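Gurkis Teaching Lab
Learning from Demonstration, Unit 4: Gathering Examples
Handout, revised Jun 20, 2021

Welcome back, everyone, and thank you for the very lively discussion after the last unit. I've tried to fold a good deal of it into these notes, so if you recognise your own question in here somewhere, take it as a compliment.

This unit is about the part of the work that textbooks tend to hurry through, namely sitting down at the bench and recording demonstrations for a policy to learn from. You'll each record 40 episodes on the Lotia bench over the term, and I'd ask you to spread them across several sittings (a tired demonstrator drifts into habits, and the policy will learn those habits very faithfully indeed). Keep your episode log in the Kettler template, one line per episode, with the task phrase typed exactly as it appears on the task sheet.

A word on what counts as an episode. It begins with both arms at their rest pose and ends when they've come back to it, whether or not the task came off. Please don't trim the start. I know the first second or two looks like nothing at all, but the policy has to learn how to set out as well as how to arrive, and I've had more than one otherwise lovely batch spoiled by somebody's tidy scissors.

On two-handed tasks, decide before you begin which arm holds and which arm works, and write it in the log. A padlock with its key is a favourite of mine for teaching this. One gripper keeps the body steady with the shackle pointing away, and the other comes in toward the key, which is a small target and doesn't forgive a sloppy approach. Dark metal with shiny highlights is also a fair test of the wrist camera, so check your exposure before you record anything you'd be sorry to lose.

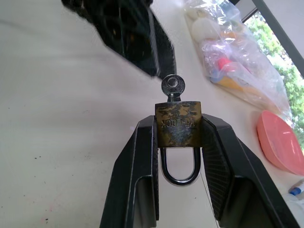

Urex wrote in the margin of the draft that all this care over the holding arm seemed excessive, and asked why we couldn't just record whatever came naturally and let the volume of data sort it out. It's a reasonable thing to ask! With a very large collection you might get away with it. Our shared set has 122 episodes in it at the moment, and at that size two people solving the same task in opposite ways can leave the policy dithering somewhere between them.

Variety is still welcome, mind you, so long as you put it in the right place. Shift the starting position of the object, turn it a little, change what else is lying on the table. Keep the strategy the same for a block of 10 episodes, then have a look back through them before carrying on.

Mistakes deserve a paragraph of their own. If you fumble a grasp and recover, keep the episode and mark it "recovered". If you fumble and can't recover, return to rest, mark it "failed" and leave it in the folder. We'll use both kinds in November when we come to filtering.

Before the next class, please read the logging notes and bring one episode you're not happy with.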